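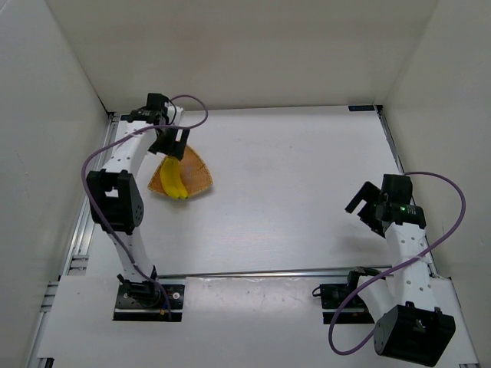 Search reviews Go

Fitivell two-arm learning kit, reviewed

Vachon's claim is that 60 demonstrations teach the Fitivell to put fruit in a basket. We gave it 200. On bananas in a wicker basket, inside three plain walls, it did well enough. Move the basket a hand's width and it missed seven tries in a row. The paper behind the method reports one success rate and never says how far anything was moved. I would want that number before paying.

Comments

Ruvside: Same trouble with ours. 500 demos helped a bit.

palemville_lab: Did you retrain after moving the basket?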